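4. Packing the backpack and adjusting the straps

Read this section before the first use of your Maltau backpack. The first packing takes longer than the next ones, so please give yourself 30 minutes and do not do it in the hallway with your shoes on.

4.1 Prepare the place

1. Choose a flat and clean surface. A made bed is very good, a large table is also possible.
2. Take out the paper filling and the small bag with drying grains. Put the drying grains in the garbage, away from children and pets.
3. Open all the zippers completely and close them again, slowly. A new zipper can feel stiff. Do not use oil.

Note: If your bag was delivered in December or another cold month, leave it for one night in a warm room before you pull on the straps.

4.2 Load the main compartment

4. Lay the backpack on its back, with the front side up. The shoulder straps must be flat under the bag and not twisted.
5. Put the heavy things in first, against the back panel and in the middle of the height. These are for example books, a charger, or a full lunch box.
6. Fill the space around them with clothes. Roll the clothes, do not fold them.
7. Put a rain jacket on top, so you can reach it without unpacking.
8. Close the main zipper with two hands. One hand pulls, the other holds the fabric together.

Keep the bag lying down until the zipper is closed. If you stand it up too early, the heavy things slide to the bottom and you must begin again from step 5.
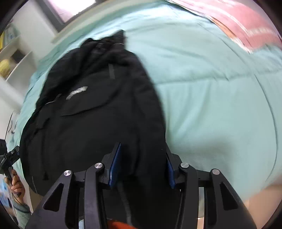
Fig. 7. Black backpack lying on a bed, front side up.

Look now at the shape of the bag. A round belly is normal when it is packed, but the seams should not be pulled open. If you see the thread between two pieces of fabric, take something out.

Caution: Do not carry more than 90 per cent of the permitted load on the first three trips. The stitching needs a little time to settle.

4.3 Adjust the straps

9. Loosen both shoulder straps and put the bag on your back.
10. Pull the two strap ends down and back at the same time, until the bag sits close to the body.
11. Walk about 200 steps, in the house or on the street. If one shoulder becomes tired, loosen this side a little and try again.
12. Tuck the loose strap ends away – they catch easily in car doors and on escalators.

Caution: Never lift a full backpack by a zipper pull or by a cord.

4.4 If something is not right

The bag leans to one side: the heavy things are not in the middle. Repeat steps 4 to 8.

The strap slips during walking: check that it is threaded twice through the buckle. The Bukine model has a different buckle, please see section 6.

Text of this section last checked Thu 7 June.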